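Path Following Without a Map: Results From the Fletirstead Trials

The outdoor navigation work at Skisby has reached the point where a written account is appropriate. This post summarizes the method and the main result of the Fletirstead trials, which closed in April. It reflects the views of the author and does not replace the technical report.

The question was a narrow one. Zeltance, our path-following policy, takes a single forward camera view and returns a steering command. It has no map and no satellite positioning. We wished to know whether a policy of this kind could hold a paved path under flat light, when the surface and the grass beside it become close in brightness and there are no shadows to mark the edge.

Two versions were compared. The first was trained only on recordings made in clear weather. The second used the same recordings together with 12 additional sessions collected under heavy cloud. Both versions had the same network, the same training schedule and the same speed limit. The robot's own body was left in the training views, as earlier attempts to mask it had made the steering less steady near the start of a run.

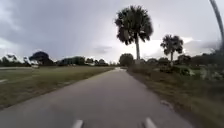 Each version was given 20 runs on straight, unmarked pavement with grass on either side. A run was counted as complete when the robot reached the end point without a wheel leaving the pavement and without the operator taking control. Start positions were drawn in advance, and the order of the two versions was mixed so that changes in the weather would not favor one of them.

The clear-weather version completed 9 runs. The version with the cloudy sessions completed 16. Most failures of the first version followed the same pattern: the robot drifted slowly toward the side where the border was uneven, corrected late, and then corrected too far. The second version drifted as well, but it began its correction earlier.

We also tested the Kang filter, a smoothing step that averages recent steering commands before they reach the motors. It made the motion more comfortable to watch and did not change the number of completed runs for either version. It has been switched off for the present, mainly to keep the logs easier to read.

Several limits should be stated. All runs took place on straight sections, and curves may give a different ordering. The pavement was free of painted lines, and the results should not be carried over to marked roads. The additional sessions also increased the total amount of training data, so the gain cannot be assigned to the weather alone. A third version, trained on an equal amount of extra clear-weather data, is being prepared to settle that point.

Readers who have requested the logs will receive them once the file format has been corrected. The time stamps in the first release were written in two different units, and any analysis based on that release should be repeated with the new files.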